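Speaker notes: Connectors, cables and adapters for mixed-device offices
Speaker: Primo Mazza, Flurico
Rorthorpe session, 06/06/2021
Slot: afternoon, second room. Questions at the end, except on the power section, where people can interrupt.

Slide 1. Title
Leave up while people sit down. Say who I am and that the slides will be on the Pladance share tonight. Mention that prices are left out because they date too fast.

Slide 2. Scope
The talk covers wired connections between laptops, phones, tablets and displays. Wireless charging and casting are out of scope. Docking stations get one slide.

The audience is people who buy and label cables for a living. Skip the history of USB. One line only: the plug shape and the data standard are separate matters, and most of the tickets we see come from treating them as the same thing.

Slide 3. The inventory
We went through the cable stock at Lo Presti, one office, one site. Total count was 516 cables and adapters. Of those, 134 had a USB-C plug on at least one end. Pause here. Ask who has a similar count for their own site.

The 134 were sorted by what they carried, tested on a bench meter. The packaging was gone in nearly every case, so the printed rating could not be used. Charge-only cables and full-featured cables were in the same drawer and looked the same from a yard away.

Slide 4. What a USB-C cable may or may not carry
Go slowly. Read the table by row.
Power: 60 W is the usual case. Anything above 3 A needs an electronic marker chip in the plug.
Data: many charging cables are wired for USB 2.0 speeds only, which is 480 Mbps. The plug gives no hint.
Video: alternate mode needs the high-speed pairs. A charging cable without those pairs will not drive a display through an alt-mode adapter.
Thunderbolt 3: look for the lightning bolt and the number 3. Passive cables over half a meter may drop to 20 Gbps.

If someone asks about USB4, the short answer is that a cable rated for 40 Gbps is the safe purchase. Do not get into the naming.

Slide 5. Phones and tablets
Lightning devices: the connector is reversible, eight contacts, and charging at the faster rates needs a USB-C to Lightning cable with a Power Delivery charger. The older USB-A cable still charges, only slower.
Android devices: nearly all current models are USB-C. Some use a maker's own fast-charge scheme and fall back to a lower rate on a standard charger. Users report this as a faulty charger. Close those tickets with a note and a link to the rate table.

Slide 6. Video adapters
Three types, and the difference matters for purchasing.
Passive adapters change the plug and depend on the source port to supply the right signal.
Active adapters convert the signal with a chip and usually cost more.
USB graphics adapters need a driver and use processor time. Keep these for extra office displays showing still content. Do not hand them out for video playback.

VGA is still needed. Two of the meeting rooms at Lo Presti have ceiling projectors with no digital input. HDMI to VGA always needs an active adapter, and audio has to travel by a separate cable unless the adapter has its own 3.5 mm jack.

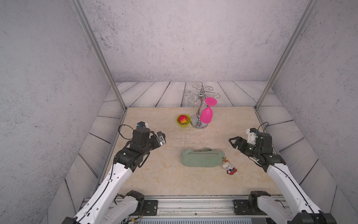

Pink glass on rack, apple in green bowl

Slide 7. Display test results
Over the digital adapters the only difference was scaling. One adapter had told the laptop the screen was a television, and the laptop applied overscan. Fixed in the graphics settings.
Over VGA, fine lines softened at 1920 by 1080. At 1280 by 720 the effect was hard to see from the third row. Cable length made more difference than adapter brand. Keep VGA runs short, and replace any cable with a bent pin before blaming the adapter.

Slide 8. Chargers
Interruptions allowed here.
A charger and a device agree on a voltage, and the device draws what it needs. A larger charger does no harm to a smaller device if both follow the standard. Repeat this, it comes up every time.
Multi-port chargers share their total. A 65 W unit may give 45 W and 20 W once the second port is in use, and a laptop may show a slow-charger warning. Check the small print on the case.
Plugging in a second device can reset the first for a moment. On a laptop this passes unseen. On a bus-powered drive with a file open it can lose data.

Slide 9. Docks
One slide, keep it to a minute. Match the dock to the laptop port before anything else. Thunderbolt 3 docks may not work at all on a plain USB-C port. Firmware updates should be done on a schedule, with one test unit first. We lost network on a whole row of desks in August by skipping the test unit.

Slide 10. Labeling
Our scheme at Flurico is a wrap label at both ends with three fields: power in watts, data in Gbps, video yes or no. No cable goes back in the drawer without one. Untested cables get a red band and go in a separate box.
Length is left off the label. People can see length.
Label printers: laminated tape holds up, plain paper tape does not last a season in a meeting room.

Slide 11. Retiring stock
30-pin cables: keep two per site if any old audio docks remain, recycle the rest.
Micro-USB: keep. Headsets and conference pucks still use it.
Frayed strain relief: discard the same day, and cut the plug off so it does not come back.

Slide 12. Questions
Backup slides 13 to 15 have the pinouts, the full meter readings and the purchasing checklist. If the projector input is VGA, skip 14, the figures are too small to read.
Spare adapters are in the gray pouch. Collect all of them before leaving.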